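How to Budget for a Humanoid Laundry Cell

A quote for a two-armed robot covers the robot and little else. The steps below follow the worksheet Châu Trịnh and Griet Mulder drew up for the Wornetti pilot. They assume you are planning one robot, one washer and one work table.

1. Write down the task first

List every motion you want done: open the door, load, close, unload, put the clothes on the table. Mark which ones need fingers. If the robot only has to push a button or carry a basket, a simple gripper will do and you can skip the most expensive line on the sheet.

2. Price the hands separately

Ask the supplier for a price with and without hands, and ask what a single replacement finger costs. We set aside $1775 for hand repairs in the first year. Get the lead time in writing as well.

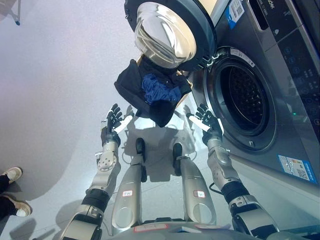
Both hands raised at the open washer door, with a black garment hanging beside it.

3. Choose the washer and measure the space

Buy an ordinary front loader. Our budget line was $893 with delivery. Before you order, check:

Door swing, with the door fully open
Height of the drum opening against the reach of the arms
Floor space for the robot's feet and for one person standing next to it
Distance to water, drain and power

4. Budget for the table, cables and floor

Small items add up quickly. Put in a table with a firm frame, spare cables, cable covers and tape. Walk the route the feet will take and plan where each cable will run.
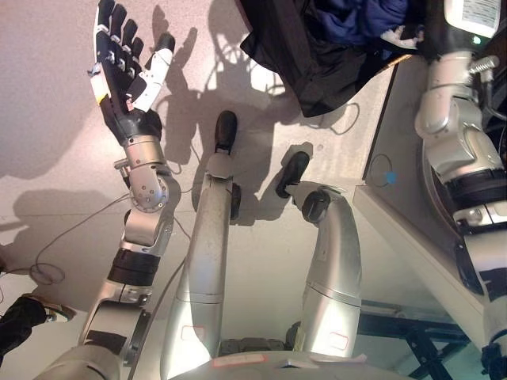

Working next to the table. Cables on the floor and tabletop belong in the plan too.

5. Count people's time

Plan for 2 people during setup, one at the robot and one at the computer. Thư Dương keeps their hours on a separate line so they don't get mixed in with the purchase price. Setup can take up to 12 working days.

6. Compare quotes on the same sheet

Put each supplier in its own column and use the same rows for all of them: robot, hands, washer, table, cables, training, service. Leave a cell blank if the supplier hasn't answered, and send the question again before you sign.

Worksheet last updated 25/10/2019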